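Home | Knowledge base | Open tickets | Closed tickets | Sign in

Reading time: 4 minutes

Subtitles drifting out of step during the second half of feature, Clondach screen

Status: closed
Raised by: Gwawr Prydderch, Markmont film society
Equipment: Fan media player, projector, house amplifier

Original report

We hire the hall at Clondach for our monthly film and show from a file on the Fan player. At the December screening the subtitles were fine for the first part of the film and then began to slip. By the courtroom part they were coming up well after the line had been spoken, and in one long argument between the two brothers the wrong man appeared to be saying everything. The sound and picture stayed together throughout. It was only the subtitles.

We stopped for the interval, restarted the player and went on. They were in step again for a short time and then wrong again. Several members asked for their money back and we gave it to them.

The film is in Telugu and most of our audience relies on the subtitles, so we can't just switch them off. The next screening uses the same player and I need to know what to change before then.

Reply from support

Thank you for the report. Please could you tell us:

- whether the subtitles were inside the film file or in a separate file
- the frame rate shown on the player's information page for the film
- whether the player was set to match the frame rate of the film or to a fixed output
- whether the same thing happens with another film

Please don't update the player until we have the answers, as the update clears the playback log.

Gwawr Prydderch

Separate file. It came from the distributor on the same memory stick as the film, in a folder called Subs. There were 2 files in the folder and I used the one with English in the name. The other has a name made up of letters and digits and I didn't open it.

The information page says 24 for the film. I can't find where it says what the output is set to.

I tried a different film on Monday (an old comedy, subtitles built in) and let it run right through with no trouble.

Reply from support

The output setting is under Display, then Advanced, then Refresh. It is easy to miss because the Advanced line is greyed out while a film is loaded. Stop the film first, go back to the main menu and it can be selected.

A steady slip that gets worse as the film goes on nearly always means the subtitle file was timed to a different version of the film. If it were a fault in the player we would expect picture and sound to part company too. A restart would not cure it. The restart may have seemed to help if there was little dialogue just after the interval.

Please measure the delay at two points. Pick a short, clear line early on and another late in the film, and note how late the subtitle is each time.

Gwawr Prydderch

Found the setting. It was on Match, so I have left it alone.

You are right about the interval. The film picks up with a song and the song isn't subtitled.

Measurements, done with the stopwatch on my phone:

First line in the police station, 2 seconds late. I hadn't noticed that on the night.
Last line before the brothers' fight, 11 seconds late.
Final line of the film, 27 seconds late.

I don't think that is a steady slip. The jump between the second and third is too big for the amount of film between them. I checked the last one again and got the same.

Reply from support

Agreed, that is not a frame rate problem. Figures like these point to scenes being present in your copy that were not in the copy the subtitles were timed to, or the other way about. Each time one of those scenes goes by, the gap grows by the length of it.

Please look at the other file in the Subs folder. Copy it to a computer first and open it as plain text. If the time against the final line matches your film, that is the one to use.

Gwawr Prydderch

The second file is also English. The last line in it matches the film to the second, and so does the police station. I have since played the last half hour with it and it stays in step.

I rang Cimcombe, who supplied the stick. They said the first file belongs to a shorter cut that went out to festivals, and it should have been taken off before the stick was sent. They are going to relabel their master copy. They have not offered anything towards the refunds so far and I have written to them separately.

Can the player be made to warn you when the last subtitle falls after the end of the film, or well before it?

Reply from support

Not at present. I have passed it on as a request. Until then the quickest check is to skip to the final spoken line before the audience comes in, and compare. Checking the opening alone would not have shown much in your case.

The player can also remember the wrong subtitle file for a film it has played before. To clear this, highlight the film, press Options and choose Forget subtitles, then load the new file by hand.

Gwawr Prydderch

Done, and it did still have the old one remembered. Loaded the new file, ran the final scene, all correct. Happy for this to be closed.

Ticket closed by support. Cause: wrong subtitle file supplied. No fault found with player.

Related tickets

Subtitles show boxes in place of accented letters
No sound from rear speakers after interval
Player stops at the end of the first reel file
Film picture too dark on hall projector
Forget subtitles option missing from menu

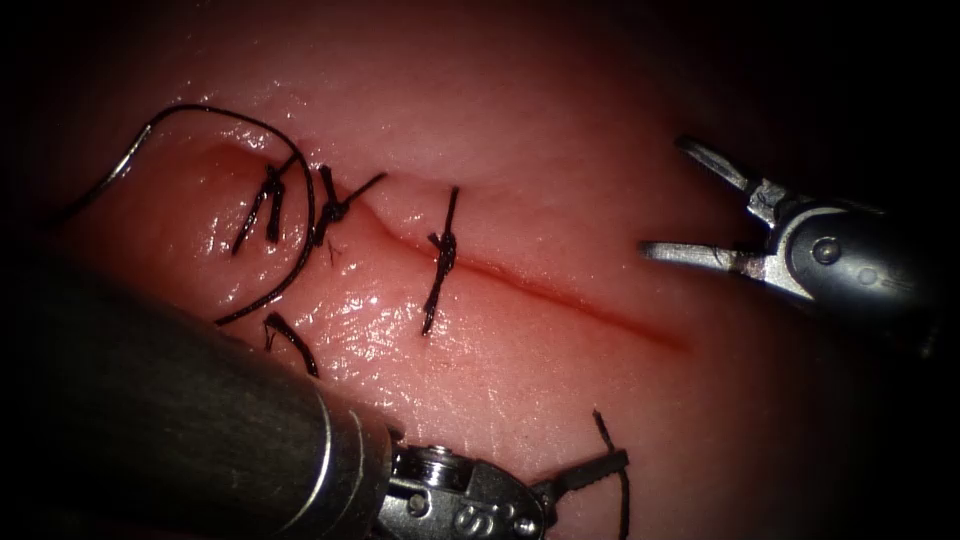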